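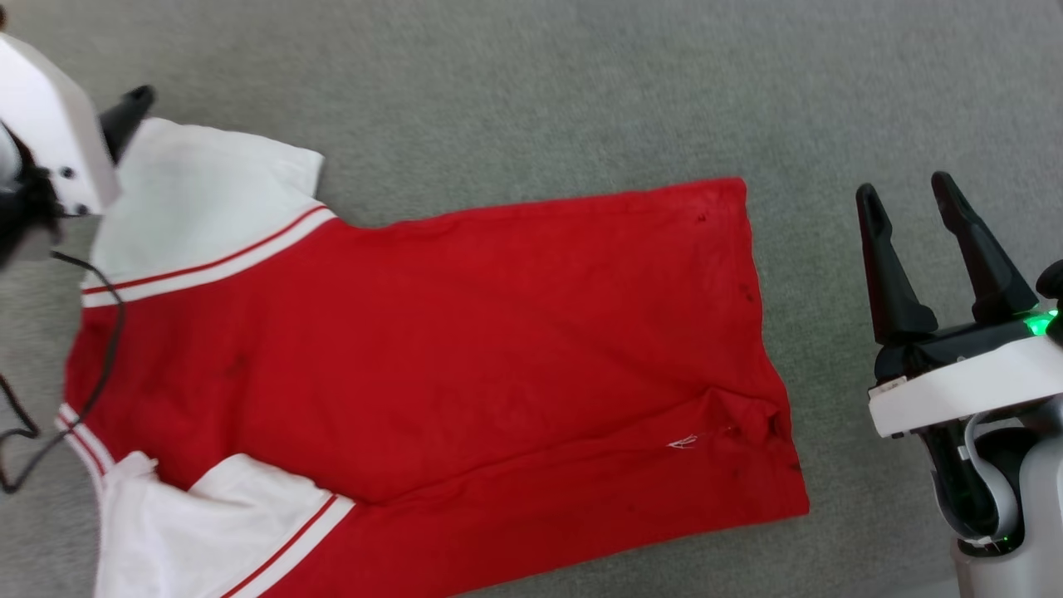 The red and white shirt, collar to the right, with both arms ready to go in.

I promised in the last post that I would write something about the folding, and then December got away from me as it always does, so thank you to everyone who nudged me (and to Roya Jalali, who nudged me twice).

For anyone new, I spend my afternoons at Clarkcombe teaching a two-armed robot to fold clothes. I hold a pair of handles, the arms copy whatever my hands do, and the whole thing is saved so the robot can learn from it later. One fold from start to finish is one episode. We wanted 100 of this shirt before moving on to trousers, and by teatime I had 90 I was happy to keep, which pleased me no end!

I had imagined that being good at folding would help. I've been folding shirts since I was seven, on my gran's bed, and I am quick at it. Well, quick is no use at all. My own hands do lots of little things I'd never noticed, a pinch here, a smoothing with the side of the thumb there, and with two stiff fingers on each side you have to find another way round. I go for the sleeves first, one arm to each, and bring them in over the body as slowly as I can bear. Then the hem comes up towards the collar. If I catch the stripy band at the seam I get a nice firm hold, but if I go in too low the fingers skim the carpet and come up with nothing, and I have to decide whether to try again or bin it.

Efe Anozie says to keep the second tries. His view is that a robot which has only ever seen perfect folds won't know what to do with a bad one, and I've come round to that, though it hurts my pride a bit to have my fumbles saved for good.

I also rumple the shirt a little before each go and lay it down at a slightly different angle, so there's always a crease or a bunched collar to deal with. My shoulders ache by five o'clock and I dream about sleeves.

Trousers next week, if the shirt is finished by then. I've been told the legs are worse.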